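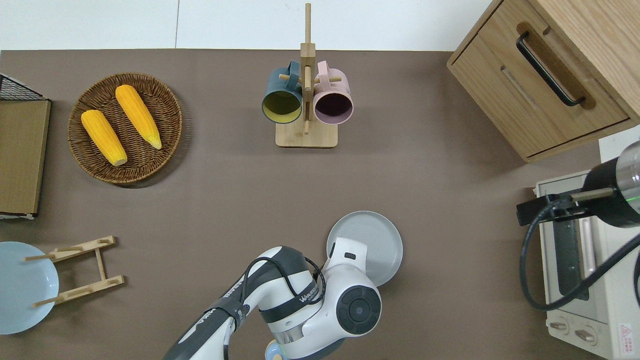
Unit 4: Countertop Storage and the Small Kitchen

Course notes, Household Space Planning
Instructor: Milan Wuyts
Revised April 12, 2024

4.1 Purpose of the unit

Unit 3 dealt with fixed storage: wall cabinets, base cabinets, pantry shelving. The present unit deals with items that stay on the work surface between uses. These include mug trees, dish racks, baskets and small ovens. Such items are cheap and easy to move, and for that reason they are seldom planned. The usual result is a counter on which everything is stored and very little can be prepared.

Students should bring their measured drawings from the Lirken exercise. The sample counter in that exercise is 1422 mm long, and all clearances below are worked out on that length.

4.2 Terms

Footprint: the area of the surface an object covers when at rest.

Working envelope: the footprint plus the space needed to use the object. For a toaster oven this includes the swing of the door and the reach of a hand holding a plate.

Vertical store: any holder that keeps items above or on edge over a small base. Mug trees and slatted plate racks both qualify.

Open container: a basket, bowl or tray without a lid, used for items that are handled often or that keep better with air around them.

4.3 Mug trees

A mug tree has a base, a post and a set of pegs. The base may be small, but the envelope is set by the mugs and can be far wider than the wood underneath. Measure with mugs hung, never with the tree bare. Two mugs on opposite pegs balance each other; two on the same side put the load off center, and a light base may tip when one of them is lifted.

Mugs hung by the handle drain better than mugs stood upright. Mugs of mixed size should be hung with the heaviest on the lowest pegs. Allow 90 mm between the outermost mug and any neighboring object so that a hand can pass.

4.4 Plate racks

A plate stored on edge takes a fraction of the counter that the same plate takes lying flat. Against this, the rack must be deep enough to hold the plate without leaning, and the slots must suit the rim. Coupe plates with a raised edge (the Tirkska sample set, for instance) need wider slots than flat-rimmed ones.
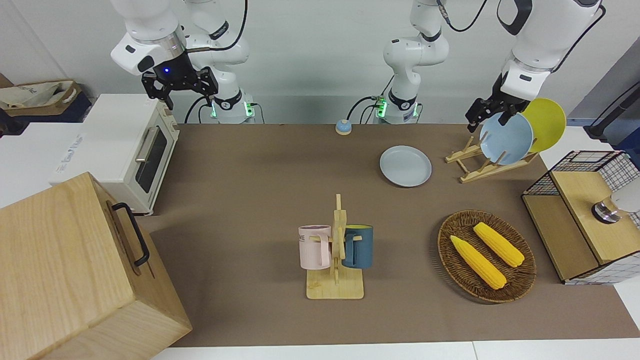 Racks should stand toward the back of the counter, with the slots running so that plates can be drawn forward and up. A rack placed parallel to the front edge is easier to load but blocks whatever is behind it. In the Jura plan, students often place the rack in front of the outlet, and marks are lost for this every year.

4.5 Baskets and produce

Woven baskets suit produce that will be used soon. Corn in particular should not sit out for long, as the sugars turn to starch at room temperature; a basket is for the day of cooking, and the refrigerator for anything beyond that. Lay the ears side by side in one layer. A round basket wastes its corners against a wall but can be turned freely. An oval one should be set with its long axis along the counter.

4.6 Toaster ovens

Place the oven at one end of the run or on a separate side table. Keep the front clear for the full drop of the door, and follow the maker's stated distances at the back and sides. Nothing of cloth, paper or wicker goes on top or within 100 mm of the housing, even where the maker allows less. The landing space for hot dishes should be beside the oven and at the same height.

4.7 Exercise

Using the Van der Linden plan, place one mug tree, one plate rack, one basket and one toaster oven on the counter. Leave a single unbroken preparation area at least 600 mm wide. Show footprints as solid lines and envelopes as dashed lines. Envelopes may overlap each other - footprints may not enter an envelope. State which object you would move to a shelf first, and what that would free up in millimeters.

Drawings are to be at 1:10, in pencil, with the name in the lower right corner.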